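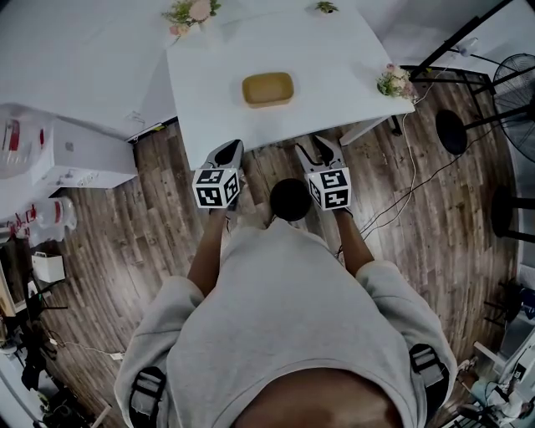
White table with the small tan tray, flowers at the far side and on the right

Pandness Table, white, rectangular
Item no. 2429
Sold by Kareck Furniture, Drillthorpe

The Pandness is a plain white table for workrooms, craft rooms and small shops. The top is rectangular and has no drawer, so you can sit close to it or stand, as you like. We use the same table in our own showroom, and our customers may come and try it.

Price: 214.00 per table
Delivery: 18.00 inside Drillthorpe, other places on request
Order of 4 tables or more: delivery is free

The tray and the bouquets are not included in the price. A similar tray can be ordered from our Jakubowski series, please ask for the colors that we have at the moment. The black stools with round seat are sold separately.

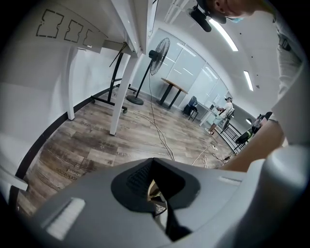 Underside of a white table, with the outlined shapes, and two of the white legs

Assembly: the table comes in one flat box. Please put the top on a blanket with the face down, attach the legs by hand first, and tighten the screws only when all legs are standing straight. Two persons should turn it over together.

Care: wipe with a soft damp cloth. Do not use scouring powder.

Questions about this table are answered by Gobnait Hegarty in the showroom. For delivery please write to Cormac Costello and mention the item number.

Price list valid from 3/8/23. Next delivery of new stock is in December.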